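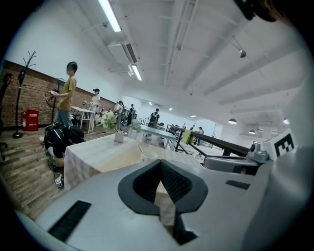 Kitchen and table tips I brought home from a robot open day

By Julián Peñalver
Posted in: Table, Small Habits

My usual page is about stains and drawers, so you may ask what I was doing at a robotics open day. My niece studies in Zosodthorpe and she had two tickets for the visit to Zidora, where people teach household work to robots. I went for the coffee and I came home with two pages of notes.

The teaching is done by hand. A person holds a gripper in front of the body, like a big pair of kitchen tongs with a camera on it, and does a small job at the table: takes a cup, moves it, puts it down. Later the robot learns from these recordings. Aitana Robles, who guided our group, told us that they wanted 2,000 good recordings of table jobs and on the day of our visit they had 1,478. The bad ones are thrown away, and the reasons why they are bad were for me the most interesting part of the day. Almost all of them are mistakes I make also in my own kitchen.

Stop before you let go

The most common mistake of beginners is opening the gripper while the arm is still moving. The cup then slides a little or falls over. The rule is: put down, wait one breath, open. I tried it at home with the thin glasses, which I always put into the cupboard too fast, and I have not chipped one in the weeks after. With full soup bowls it helps even more.

Take the heavy part, not the pretty part

With a vase, the beginners go for the flowers or the neck. Aitana asked us to close on the body of the vase, below the middle, and to bring it up straight. If your vase is narrow and the branches are long, turn the longest branch toward the wall or toward the center of the table, where no sleeve can catch it.

Cloth first, and look at the front edge

They had tables with cloths in the room, one of them a checked one, and I spent too much time looking at it. A checked cloth has a big advantage that I never thought of: you can see at once if it is crooked. Put one line of the checks along the edge of the table and walk to the other end to control it. Then smooth from the middle to the outside with the flat hand.

For the part that hangs down, less is better. A long cloth catches on knees and bags. My kitchen table is 70 cm wide, and I have now shortened the everyday cloth so it ends well above the chair seat.

Bowls with something standing in them

A spoon or a stick that leans in a bowl is a lever. If the bowl is small and light, one touch of the sleeve is enough and everything goes over. Before carrying, take the stick out and lay it flat, or hold it against the rim with your thumb.
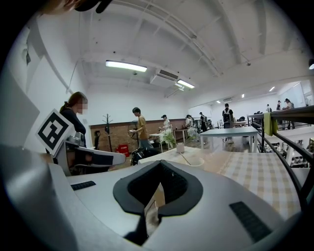 The same is true for the ladle in the small saucepan, and my mother told me this for thirty years without any robot.

Keep the floor for the feet

When you carry something with both hands, you look at your hands. The people with the grippers do the same, and you notice very soon how many things live on a floor: bags, cables, a power strip. At home I now do one look at the floor before I carry anything hot. Bags go on the hook at the door. The cable of my kettle goes behind the counter with two adhesive clips.

Do one job in one direction

Aitana let us try one exercise, clearing a table in 60 seconds with one gripper only. I lost badly. My niece won, and her method was simple: she started at the far corner and always moved toward herself, so she never reached over a thing that was still standing. It works very well for clearing after dinner. Far side first, tall things first, and the flowers stay where they are until the end.

Use fewer fingers for one day

This one is more a game. Try to set the table using only thumb and first finger of each hand. You find out quickly which dishes are difficult to hold. In my cupboard it was the Tully sugar bowl, with a lid that has no real knob. I glued a small cork on it, and my father-in-law, who has arthritis, can open it again.

If you want to visit

The next open day is planned for September. Comfortable shoes are a good idea, you stand a lot. Children can come and they learn the gripper faster than we do. Ask to try the cup before you try anything else, and keep your elbows close to the body.

Next on this page: how I clean the rubber seal of the refrigerator door with an old toothbrush.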